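Toy storage and play tables > White table marks, and is a wicker basket any good for blocks?

hesside_lane
Member, 168 posts

I've got a white table against a grey panelled wall and it's become the block table. The top is matt, so crayon comes off but grey smudges seem to sit there whatever I do. I've tried washing-up liquid, a damp microfibre cloth and half a bottle of Skerkus surface spray. Two questions. Does anyone have something that works on matt white without making it shiny? And is a wicker basket all right for keeping blocks in, or will it fall to bits? We have big plain cubes, red and blue, and the basket is a rectangular one.

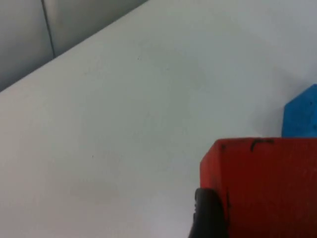
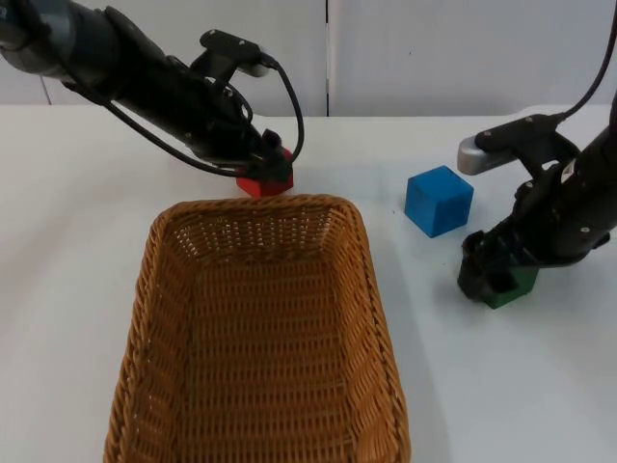 The faint grey patch on the white top is in the first one, and the basket is in the second.

montes_mum
Member, 3,358 posts

Bicarb and a little water, made into a paste. Leave it for a few minutes and wipe it off with a wet cloth. Don't scrub. I've done ours like that for years and it's still matt.

Is the mark towards the back with the tiny dark dot near it? If so I'd have stopped looking by now. It's very faint.

plornard
Member, 200 posts

I wouldn't use bicarb on a matt top. It's a mild abrasive and you end up with a polished patch that shows more than the mark did. Try a white pencil rubber first, then warm water.

On the basket, no. We had wicker for two years and the rim went first, then bits started poking out on the inside. A plastic tub costs less and you can rinse it.

montes_mum
Member, 3,358 posts

It only polishes if you scrub, and I said not to scrub.

I don't agree about wicker either. It depends how tight the weave is. That one looks tight and the rim is thicker than the rest. The loose ones with big gaps are the ones that snag.

teapot_and_string
Member, 123 posts

We've got wicker with a cotton liner in it. The liner goes in the wash and the crumbs go with it. It also takes the edge off the noise when blocks get tipped in — not by much, but you notice it first thing in the morning.

I'd worry more about the shape. Long baskets are awkward on a small table because there's no room left to build. Ours lives on the floor.

hesside_lane
Member, 168 posts

Yes, that's the one, near the little dot. I know it's faint. It bothers me when the light comes in low at four in the afternoon.

The basket only goes on the table at tidying time, so the room is all right. I have it with the long sides running front to back so the blocks can go in from either side. I hadn't thought of a liner. Do you buy them or make them?

teapot_and_string
Member, 123 posts

Made mine from an old pillowcase. Measure the inside at the bottom as well as the top if the walls slope, or it bunches up in the corners. Allow enough to fold over the rim and put elastic in the hem.

plornard
Member, 200 posts

Still say plastic. But if you're keeping the wicker, run an old pair of tights round the inside before you put the liner in. Anything that catches, snip it off.

hesside_lane
Member, 168 posts

Update on the table. Pencil rubber took most of it off. I did the bicarb on a corner at the back as a test and can't see any shine so far, so I'll leave it a week before I try it anywhere else. Pillowcase is cut out but I need to get some elastic.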